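Berngate Releases Revised Surface Oil for Wood Work Tables

ONNESS, 5/3/26 - Berngate today released Leitão 242, a revised penetrating oil for solid wood benches, counters and work tables. The product replaces the earlier Leitão formula, which will stay on sale until stock runs out.

The new oil has a lower solvent content and a shorter recoat time of 6 hours. It is sold in 660 ml cans through the Cletby trade counter and by mail order.

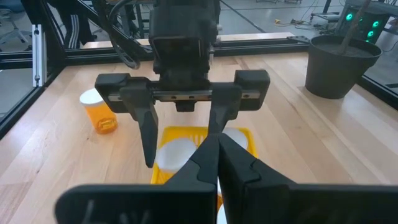 Yellow tray on a table at close range.

Cure time is unchanged. Surfaces may be put back into light use the day after the final coat, but should not be washed for a week. Two coats are advised on new wood and one on wood that has been oiled before.
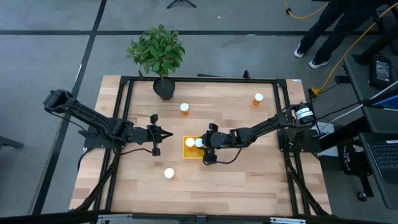

Leitão 242 is supplied in clear and pale amber. The clear grade adds very little color and is meant for light woods, where a darker oil can hide the joints between strips. On a tabletop with light, butcher-block style planks, clear is the grade to order. Amber is suited to oak and walnut.

"Most of the change is in the drying agent," said Vasco Valente, product manager at Berngate. "Application is the same as before: cloth on, wait, cloth off."

Wear testing was completed in February. Coated panels were put through 3000 rub cycles with a damp pad,

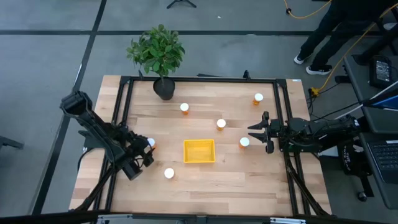
then checked for loss of sheen and for raised grain. Test sheets are available on request.

Trade contact: Jamie Lockwood, Berngate, Onness.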